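Short Fiction > Workplace
Search stories... Go
14 comments | 37 shares

Nicholas Picks a Brick

by Karla Carrillo

October 11, 2021

So the planner had a name, which was my first mistake. I called it Nicholas after a town I used to drive through, and once you name a piece of software you start taking its side in arguments.

Wouter Wouters did not take its side. Wouter had written the old planner at Plarnari, the one I was replacing, and he'd wheel his chair over from his desk (he never stood up, the man rolled everywhere) and read my logs over my shoulder while eating crackers.

"It's thinking again," he'd say.

It was! Nicholas scored 132 grasps for every look at the table, and then it sat there, and then it went for the green square brick with the four studs. Every time. I moved the bricks, I changed the seed, I turned the weights upside down on a bad night in Jancombe with the heating off. Green square brick.

"Well, sure," Wouter said. "It's by itself. I'd pick that one too."

But I didn't want the easy one. I wanted the brown curved one with the purple panel and the yellow ovals, lying on its side with the brown flat plate at its corner, because the segmenter kept calling those two a single object and I had told everyone in Kasthorpe that I'd fixed it.

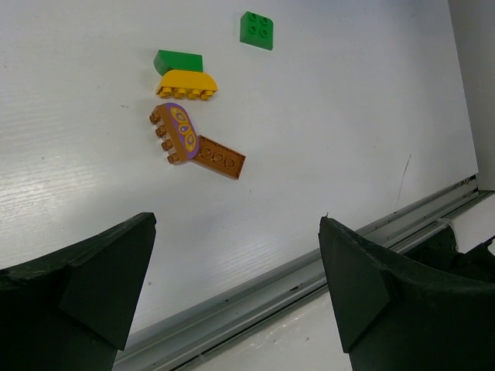 Run 942

I stayed late for this one. I'd put in a penalty for picking whatever had the most room around it, which was a dirty trick, and I felt a little bad, like hiding the good cookies from a kid.

The mask came up on my screen. Brown brick, one color. Brown plate, another color! I said something out loud that I won't type. Then the scores rolled in and I waited 10 seconds, and the top grasp was on the yellow one.

"Yellow," I said.

Wouter rolled over. I hadn't known he was still in the building. He looked at the number for a long time and held out the crackers.

"It's mad at you," he said.

I took 3 and opened the config file again.

Tagged: robots, office life, short reads
Like (61) Share Comments (14)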